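6. Setting up the Jernby desk lamp timer

By Danjuma Okafor
14 comments | 54 shares

The box claims you can do this in 6 minutes. Allow longer, and don't take the leaflet's word for which socket counts as "near".

1. Plug the timer into the wall, then plug the lamp into the timer. The leaflet has it the other way about in one drawing.
2. Hold down SET until the clock blinks. If it doesn't blink, let go and try again with a fingernail.
3. Put in the right time. The timer is meant to "learn" the clock change by itself. I wouldn't count on it.
4. Choose an on time and an off time. There are 8 slots, though I've yet to see why a lamp needs more than two.

CAUTION: Do not use the timer with a heater, whatever the Sollex adapter packet says about heavy loads.
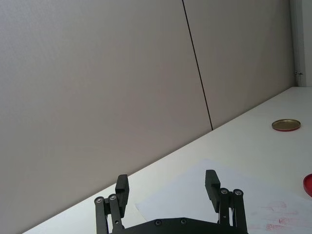 Page last changed: 24th April

5. Press MODE until AUTO shows. In ON or OFF the timer ignores every slot you have just filled in.
6. Leave it overnight before you trust it with anything that matters, such as lights while you're away.

NOTE: "Random" mode is sold as a way to put off burglars. It shifts each switching time by a few minutes. Whether any burglar has noticed is another matter.

NOTE: The battery inside keeps the settings during a power cut. Jernby says it lasts for years. Onni Toivonen's was flat by January, so write your times down on paper.

To clear everything, press RESET with the end of a paper clip and go back to step 2.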